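Brovmont Lochwandsystem, Montageanleitung

Abschnitt 4: Wandmontage und Bestückung

Lesen Sie diesen Abschnitt vollständig durch, bevor Sie mit dem Bohren beginnen. Für die Montage auf Gipskarton gilt zusätzlich Abschnitt 6.

4.1 Wand vorbereiten

1. Prüfen Sie den Verlauf von Strom- und Wasserleitungen mit einem Leitungssucher.
2. Zeichnen Sie mit der Wasserwaage eine waagerechte Linie an. Die Oberkante der Platte darf höchstens 2000 mm über dem Boden liegen.
3. Markieren Sie die oberen Bohrpunkte im Abstand von 600 mm, die unteren 400 mm senkrecht darunter.
4. Bohren Sie die Löcher und saugen Sie den Bohrstaub ab. Setzen Sie die Dübel bündig ein.

VORSICHT: Beim Bohren Schutzbrille tragen. In Feuchträumen nur Schrauben aus Edelstahl verwenden.

4.2 Platte befestigen

1. Stecken Sie die Distanzhülsen auf die Schrauben. Ohne Hülsen lassen sich die Haken später nicht einhängen.
2. Setzen Sie die Platte an und drehen Sie die oberen Schrauben handfest ein.
3. Richten Sie die Platte aus, setzen Sie die unteren Schrauben und ziehen Sie alle Schrauben über Kreuz an.

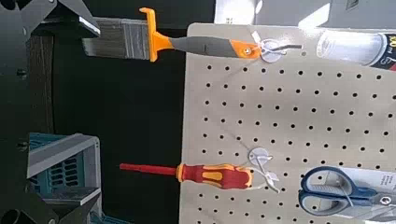 Abb. 4-1: Lochplatte mit eingehängtem Flachpinsel

4.3 Haken einsetzen

1. Halten Sie den Haken schräg nach oben und führen Sie den Zapfen in das Loch ein.
2. Schwenken Sie den Haken nach unten, bis er an der Platte anliegt.
3. Ziehen Sie leicht daran. Sitzt er locker, ist meist die Sicherungslasche nicht eingerastet.

Haken der Serie Clundora passen ohne Adapter. Für ältere Haken der Serie Comix benötigen Sie den Adaptersatz 208 (nicht im Lieferumfang). 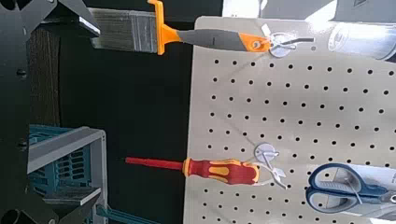
Hängen Sie schwere Teile möglichst nah an die Verschraubung. Teile mit scharfen Kanten gehören nicht in Griffhöhe von Kindern. Akkugeräte und Ladestationen dürfen nur auf dem Ablageboden Miah stehen, der eigene Bohrpunkte hat (siehe Abschnitt 5).

HINWEIS: Die zulässige Gesamtlast steht auf dem Typenschild an der Rückseite. Notieren Sie den Wert vor der Montage.
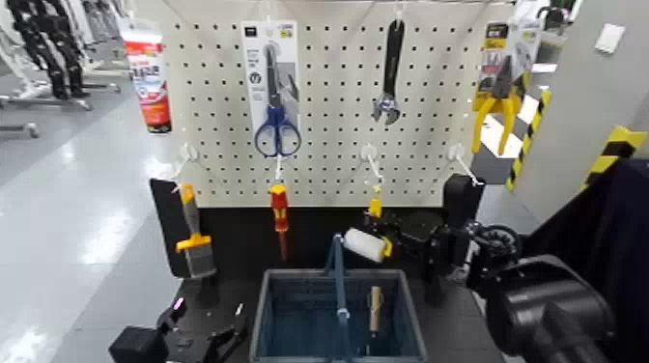 Redaktion Technische Dokumentation Brovmont

4.4 Pflege und Kontrolle

Reinigen Sie die Platte mit einem feuchten Tuch und etwas Spülmittel. Lösungsmittel und Scheuermilch greifen die Beschichtung an. Ziehen Sie die Schrauben vier Wochen nach der Montage nach, danach einmal im Jahr, zum Beispiel im Oktober.
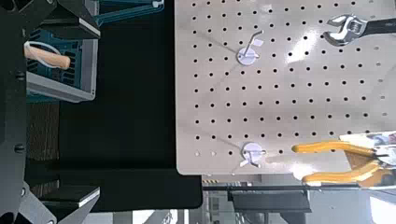 Kann ich zwei Platten nebeneinander montieren?

Zwei Platten lassen sich mit dem Verbindungsprofil koppeln. Lassen Sie dazwischen eine Fuge von 2 mm und montieren Sie die linke Platte zuerst.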